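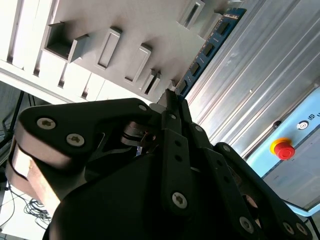 Tundunthorpe asked at the last walkthrough why a repair bench needs a checklist at all, when the work is "mostly screws." Fair question. I had it too, until I read our own extension cord log.

Wednesday, by the Janondale shop inspector

1. Exits and aisles. Pass, barely. Rear aisle is 40 inches wide at the shelving. Pallets had clearly been moved that morning – drag marks on the floor.

2. Extinguishers. Tag signed for May. The signature looks the same as the 16 before it, pen and all. Recheck.

3. Power at the benches. Fail. 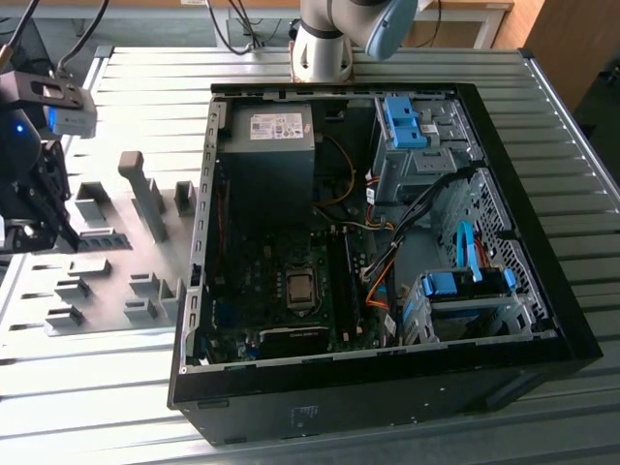 Two power strips are chained under bench 4. Grube says the strips are "rated for it." I asked for the paperwork and got a brochure.

4. Wrist strap tests. Log shows 127 passes and no fails. I don't believe it. Test again with me watching.

5. Parts storage. Pass. Top shelf load is under the 20 pound limit.

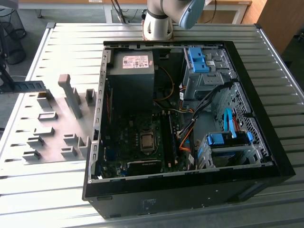
Item 6: open case on slatted table, side panel off.

6. Unplug before opening. Written rule posted, old Nuko version. Replace it.

Recent checklists
Janondale loading dock
Ladders and step stools
Grube annex, first aid kits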